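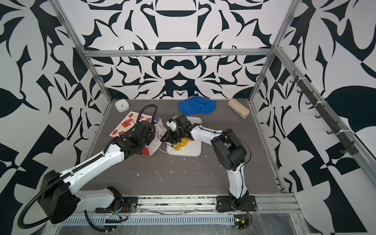 Natalia Arellano's view is that the job doesn't get smaller when the arms arrive, it just gets harder to explain to your mum. I've pinched that for week two of these notes, September 2022, and I'd like you to argue with it in the seminar!

My own bit of evidence is the packing room at Cokholm. Before the change, people there were hired for quick hands. Now the same people set out the work, watch the grippers and decide when to step in – and their job title hasn't moved an inch. I asked Eliseo Pacheco what he missed and he said talking, as you can't chat across a bench when you're minding a screen. 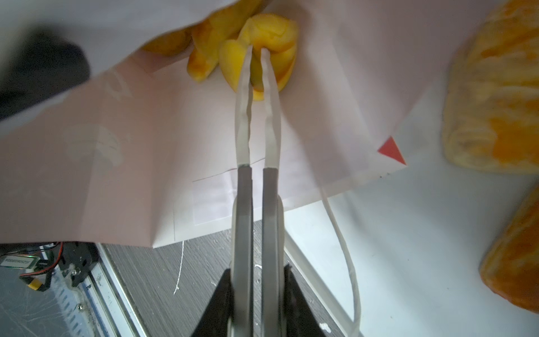

Pay is the other thing. The Cokholm lot got a single training day and no rise, while the Fornport site (316 staff, so a fair bit bigger) wrote a new grade for it. Read both agreements before we meet, and the Manole chapter if you've got time. Bring one task from a job you've had that you'd happily hand over, and one you wouldn't.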